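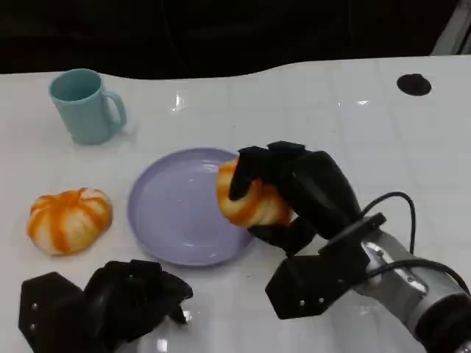

You are giving away two hours of your life every day, a reader wrote under my last post, and you write about it as if it were a hobby. Move closer or buy a car.

I thought about this comment for longer than I want to admit. It was not rude, and the calculation is correct. I live in Narnstead and I work in Skoltatitz, and the bus needs one hour in the morning and one hour in the evening when the road is good. I wrote an answer three times and deleted it, and then I decided that the answer should be a post.

First the facts, for people who are new on this blog. The bus is the 126. It starts at the old station in Narnstead, goes past the sports hall and the garden center, and after that it takes the valley road with all the villages. From my stop to the office there are 24 stops if somebody wants each of them, but in the morning the driver passes many without stopping. There was a faster bus before I came here. My neighbors still speak about it like about a relative who moved abroad.

When I got the job, everyone assumed I would look for an apartment in Skoltatitz. I looked. I saw a few places, and in one the bedroom window opened to a stairway, and I could hear people looking for their keys. The rent was almost twice what I pay now. But I must be fair, money was only part of it. I had already moved countries once, and in Narnstead I had finally reached the point where the woman in the pharmacy did not slow down her speech for me. To start this again in another town, even a town on the same bus line, seemed to me a very big price.

About the car. I have a license, but it is from another country and I would have to do part of the exam again. I have the book for it. It is on the shelf, and I can say that the cover is in excellent condition. Also I do not like driving in snow, and the valley road has snow on it long after the streets in town are clean.

So it is the bus, and I want to describe what I do there, which was the real question of my reader, I think.

In the morning I do nothing. I tried many things in the first months. I had a language course on my phone, I had an audio lecture on the history of salt, I had a small notebook in which I planned to write one page every day. All of this made me feel that I was late for something already at seven o'clock. Now I get on, I sit on the right side, and I look out. The right side has the river. In winter you see only your own face in the window until the village with the big church, and then slowly the hills appear behind your face. I am not sleeping and I am not thinking. My mother would call it sitting like a cat, and at home it is not a compliment.

The evening ride is different. In the evening I read, and I read only paper. The light on the 126 is strange, too white at the front and too yellow at the back, but in the middle there are seats where it is good enough. I have read more books in this one year than in all the years when I lived a short walk from my work. I used to believe that I had no time for reading. I had plenty of time, but it was in small pieces, and every small piece had my phone in it. The bus gives me one large piece, and on most of the valley road there is no signal.

It is not all pleasant, and I don't want to sell it to anyone. There is a smell in the rear part when the heating comes on in fall. School children get on in the third village and they are very loud, and one of them plays videos without headphones, always the same song. If the bus does not come, it simply does not come, and you stand there with the others and everyone looks at the curve. The tickets are now sold through an app called Kitent, and I have a long list of feelings about Kitent. It forgets my monthly pass. It asks me to confirm my zone when I am already standing in front of the driver with five people behind me. Once it greeted me in a language that I don't speak, and I could not find how to change it back until the next day. The paper tickets were blue and you could put them in a book as a bookmark, and I miss them.

But I also know things now that I would not know from a car. I know which garden has the first plums. I know that the bus waits a moment longer at the bridge in the evening, in case somebody is running from the sawmill, and that this moment is not in the timetable. I learned the word "drizzle" on the bus, from two women who disagreed if it was drizzle or rain. I had a word for this weather only in my own language before.

And there is Bezerra, the bakery next to the stop in Skoltatitz. If the morning bus is early, I have time to go in. They have a round bread with caraway and a flat one with onions, and the flat one is usually gone before I arrive. I buy the round one and eat it at my desk, and I drop crumbs into the keyboard, and I am happy. If I lived in Skoltatitz I would probably go there later and get no bread of any kind.

I asked myself if I am only defending a thing because I already chose it. It is possible. People do this with apartments and with haircuts, and I did it for years with a very uncomfortable sofa. In February, when the bus was late four evenings in one week and I came home after dark with cold feet, I opened the apartment listings again. I looked at them for a long time. Then I made tea, and the tea got cold while I was comparing kitchens, and none of the kitchens had a window. I closed the listings. I cannot say that I closed them forever.

To my reader, then: you are right about the hours. I count them too. But I don't have the feeling that they are given away. A part of them goes to the river, a part goes to the books, and a part is just lost, at the stop, looking at the curve. I think a shorter way to work would also have its lost part, only I would notice it less.

Several of you asked what I am reading at the moment. It is a thick novel about a family that builds boats, and I am in the middle, where nobody is building any boats and everybody is angry about a field. I will write about it when I finish. With the new timetable the evening bus leaves a little later, so I may sit in Bezerra first and read there, if they let me stay with only one coffee.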